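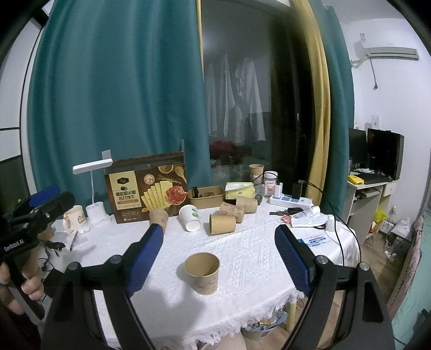
A paper cup and a box of snacks on the round table.

News > Nightlife > Venues

I met Kerstin Grube at Prorstead, the music room she opened in March, and she talked so fast I gave up on my notes (sorry, Kerstin!). "I wanted 2000 people. We fit 12 tables," she said, laughing. She used to book bands for Kunton, and she still misses the big nights a little. "But here I can hear the bass player breathe." Next up is an all-vinyl Thursday, and I'm already going.

Recent
Lahtinen adds a late show
Skutico jazz night moves upstairs

Contact us | Back to top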